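The Recount in Ukham

I lost the Ukham town council race by seven votes, and I want it on record that I was very gracious about it for almost three hours.

Then I went home and ate a sheet cake meant for 40 people. It said VICTORY on it, so really I was destroying evidence. My sister called at midnight and said seven votes was nothing, people lose by seven votes all the time, and I said name one, and she said well, you.

So I asked for a recount. You'd think that would be a big dramatic thing, with lawyers in nice coats, but in Ukham you fill out a form at the town clerk's window and pay a fee, and then they tell you to come back at 6 in the morning because the room is booked for tax help after lunch.

I should explain what the race was about, because people from out of town always ask. It was about the bridge. The Clakero Bridge has been closed going on three years, and my opponent wanted to sell it to an outfit called Skedus that was going to turn it into a scenic dining experience. I wanted to drive over it. That was my entire platform. I had 1000 yard signs printed that said DRIVE OVER IT, and I still have most of them in my garage, in case anybody needs a sled.

My opponent's signs were nicer. I'll give her that. She had a blue heron on hers, and I heard from more than one person at the Oyelaran Diner that they'd voted for the bird.

Anyway, the recount. I got there early with a thermos and a folding chair, and she was already there with a better thermos. We nodded. The ballots came out in gray boxes with paper seals across the lids – every seal had to be checked and signed for before it got cut, and I swear it took longer than the campaign. 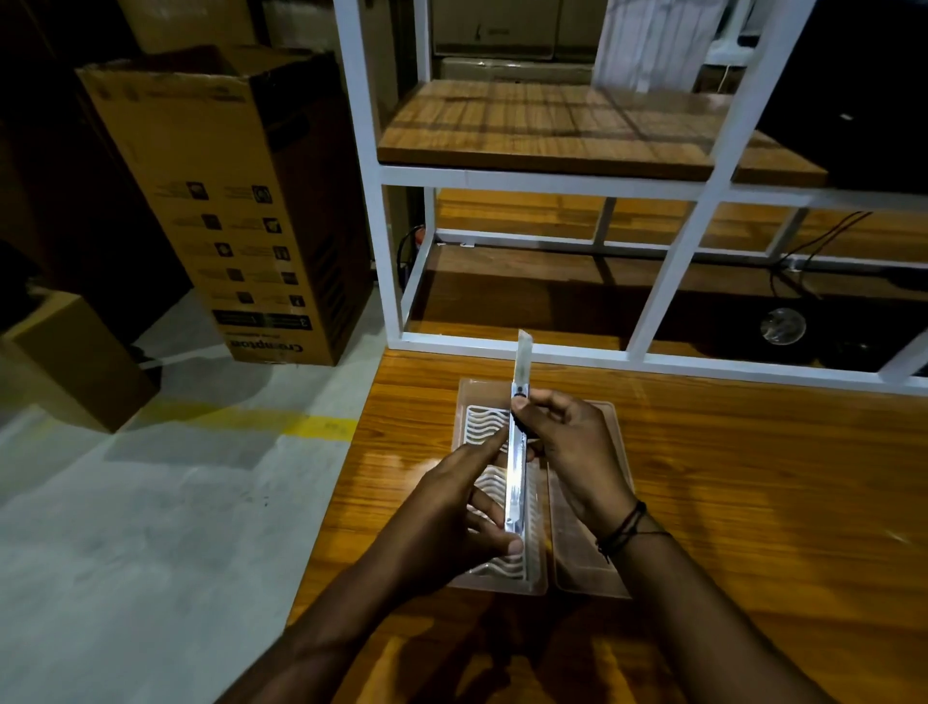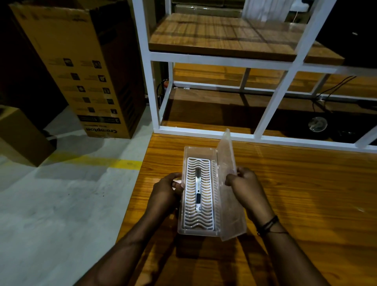
The clerk told us both, before the first box was done, that she had run 6 of these in her time and not one of them had changed a thing except who was speaking to whom at the grocery store. Did we want to keep going? We could stop any time we liked, she said, and she'd refund half the fee.

I looked over at my opponent and she looked at me. I think if either of us had laughed right then we would've gone and had pancakes. But I'd brought a chair from home, and you don't carry a chair all that way to quit.

So we kept going. They held up the ballots one by one, and I started recognizing handwriting on the write-ins. Somebody had voted for the bridge. Just "the bridge," in pencil. Somebody else had written in the heron, and my opponent got very quiet over that one, because legally the heron wasn't her.

When it was all finished I'd lost by six.

I'd picked up a vote! I was so happy I shook everybody's hand twice. My opponent asked what on earth I was grinning about, and I told her that at this rate I only needed six more recounts – and she poured me some of her coffee, and asked how many of those signs I had left.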